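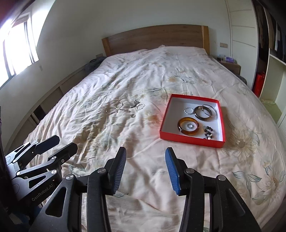 Sorting bangles and rings into the open box, bedroom set, household chores strand.

Home | Lists | Archive | Search | Help
Filed under: Domestic Automation / Discussion
2 min read

From: Ingvild Wallin
To: Household Tasks working list
Date: December 18, 2020
Subject: Re: Tidying jewellery as a benchmark chore

Dear colleagues,

I write in reply to Mr Parri's message, the relevant part of which is quoted here.

> Cledwyn Parri wrote:
> The Havora group proposes that putting jewellery away be
> counted among the chores a machine can now do. Their arm
> completed 187 placements in August. I see no reason to keep
> it on the open list, and would ask members to say so if they
> disagree.

I do disagree, on two grounds.

The August placements were made from a hard, flat tray. A household will more often leave such things on a bed. A creased bedspread gives way under the fingers, and a printed pattern of flowers and leaves makes a thin silver piece harder to find. Ms Manalastas has already reported both difficulties in the Felloner kitchen trials, where the cloth in question was a tea towel.

Secondly, the pieces differ a good deal. A thick amber-brown bangle offers two parallel jaws something to hold. A small ring lying flat does not, and a bunched bracelet of beads will change shape as it is lifted. Nor is the box a simple target once other bangles are inside it, one leaning over another. A person makes room without thinking about it - the machines we have reviewed do not.

I propose that the task remain open until a machine has been tested on soft bedding, with mixed pieces, in 4 separate homes. Dr Heiskanen has agreed to draft the wording. Comments should reach her before the list closes for the holiday.

Yours sincerely,
Ingvild Wallin
Rilovia

Previous in thread | Next in thread | Reply to list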